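Travberg detiene las pruebas con sus pinzas de mano tras un fallo en el sensor de fuerza

11 de julio de 2018

41 veces compartido | 6 comentarios

La empresa Travberg ha suspendido las sesiones de grabación con sus pinzas de mano después de que una de ellas siguiera cerrando las mordazas cuando el operario ya había soltado el gatillo. El fallo, ocurrido en la nave que la compañía tiene en Tallcombe, dejó a un trabajador con una contusión en dos dedos. Fue atendido en el botiquín y volvió a su puesto al día siguiente.

La parada afecta a las 8 unidades del modelo Terus que estaban en servicio. Según el comunicado difundido por la empresa, se revisarán una por una y ninguna volverá a utilizarse hasta que se haya cambiado el cableado del sensor y se haya cargado una nueva versión del programa de control.

Las pinzas Terus se manejan con la mano. El operario las sujeta por la empuñadura, acerca las mordazas al objeto y las cierra con un gatillo, mientras el equipo registra la apertura, la fuerza y la imagen de cada maniobra. Los datos se emplean después para enseñar a brazos automáticos a recoger objetos domésticos y restos de envases. Un pequeño motor ayuda al cierre para que la presión sea parecida de una repetición a otra, y es en esa asistencia donde se ha localizado el problema.

Cómo ocurrió

El incidente se produjo a media mañana, durante una tanda de recogida de envoltorios. El trabajador había terminado una maniobra y quiso retirar con la otra mano un trozo de plástico que se había quedado pegado a una de las almohadillas. Había soltado el gatillo, y según el procedimiento de la empresa eso bastaba para que el motor quedara en reposo. Las mordazas se cerraron de todos modos y le atraparon los dedos índice y corazón.

Un compañero desconectó la batería y las mordazas se aflojaron. El registro del aparato indica que el motor estuvo empujando durante 6 segundos. En ese tiempo el sensor de fuerza enviaba una lectura de cero, como si no hubiera nada entre las almohadillas, y el programa respondía aumentando el par.

Los técnicos de Travberg encontraron un conductor partido en el interior de la funda del cable, en el punto donde este se dobla junto a la empuñadura. La rotura no se apreciaba desde fuera. El contacto se perdía al girar la muñeca y se recuperaba al enderezarla, y por eso la comprobación de arranque, que se hace con la pinza apoyada en su soporte, había salido correcta esa misma mañana.

El cable explica la lectura errónea, pero queda por aclarar por qué el motor no obedeció al gatillo. La empresa apunta a una función añadida en junio, que mantiene el cierre durante un instante después de soltar para evitar que los objetos blandos se caigan. Esa función esperaba a que el sensor confirmara una fuerza mínima antes de dar por terminada la maniobra. Con el sensor marcando cero, la confirmación no llegaba nunca.

Avisos anteriores

La revisión de los partes de trabajo ha sacado a la luz 2 avisos previos sobre la misma unidad. En los dos se hablaba de un cierre «más fuerte de lo normal» y de envoltorios que salían aplastados. El equipo de mantenimiento limpió las almohadillas, volvió a calibrar la apertura y devolvió la pinza al servicio. Los partes se archivaron como desajustes menores y no llegaron al responsable de seguridad.

Travberg reconoce en el comunicado que el circuito de avisos «no funcionó como debía» y que los operarios carecían de un modo rápido de cortar la corriente sin soltar la herramienta. La batería va en la parte trasera de la empuñadura y para sacarla hacen falta las dos manos.

Björklund, que suministra los motores y la electrónica de la pinza, ha enviado a dos ingenieros a la nave. La firma sostiene que el motor se comportó conforme a las órdenes que recibía y que el límite de par estaba dentro de lo acordado en el contrato. Aun así, ha aceptado rebajar ese límite en los equipos que ya están entregados — sin coste para el cliente, según fuentes de la compañía — y estudiar un corte físico que no dependa del programa.

Las maniobras con envoltorios arrugados figuran entre las que más trabajo han dado. El papel cede, se desliza y cambia de forma al apretarlo, y a menudo lleva dentro restos de comida que conviene no deshacer. La función de cierre prolongado se pensó para casos así, en los que una apertura algo adelantada obliga a repetir la toma.

Las mordazas de la pinza, con sus almohadillas azules, sobre un envoltorio rojo y blanco del que asoma un barquillo.

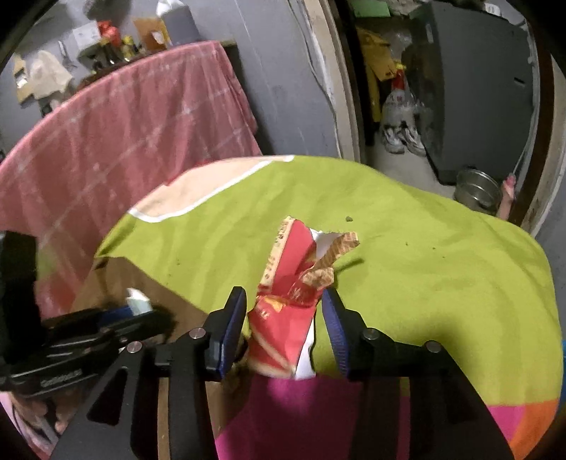 Qué se va a cambiar

El plan presentado a la plantilla contempla un cable nuevo, con más holgura en la zona de la empuñadura y una funda que reparte el doblez. El programa tratará como avería cualquier lectura de cero que se mantenga con el motor en marcha y cortará la alimentación. La función añadida en junio queda desactivada por ahora.

Se instalará además un botón de parada al alcance del pulgar. Hasta que esté montado y probado, las pinzas permanecerán guardadas bajo llave y sin batería.

También cambia la forma de trabajar. Para retirar un resto de las almohadillas habrá que quitar antes la batería y dejar la herramienta en el soporte. La comprobación de arranque incluirá giros de muñeca con una pieza de espuma entre las mordazas, y cualquier parte que mencione un cierre anormal dejará la unidad fuera de servicio hasta que la vea el responsable de seguridad.

Los representantes de los trabajadores han pedido que las grabaciones hechas con la pinza averiada se conserven completas, incluidas las que iban a descartarse por mala calidad. La empresa ha accedido. Esas tomas no se usarán para el entrenamiento de los brazos mientras dure la investigación, dado que las fuerzas anotadas en ellas pueden ser falsas.

Travberg no ha dado fecha para la vuelta al trabajo. El personal de la nave se dedica entretanto a etiquetar el material ya grabado, y las primeras unidades reparadas pasarán por el banco de ensayo antes de salir del taller.

Compartir (41) | Comentarios (6)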